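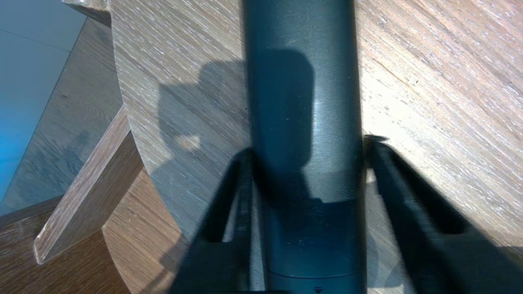 How I get the coffee smell out of a bottle

I fill mine every single morning, so the funk creeps up fast! My fix is baking soda and hot water, and it takes 5 minutes of effort, tops.

First, take the lid completely apart (the silicone ring too, pry it out with a spoon handle). Drop a big spoonful of baking soda in the bottle, top it up with hot water and leave it open overnight. The lid parts go in a bowl of the same stuff.

Next morning, scrub with a long brush, rinse twice and stand everything on a towel until it's bone dry. My friend Danai swears by rice and vinegar for the stubborn brown bits, and I've started doing that every January.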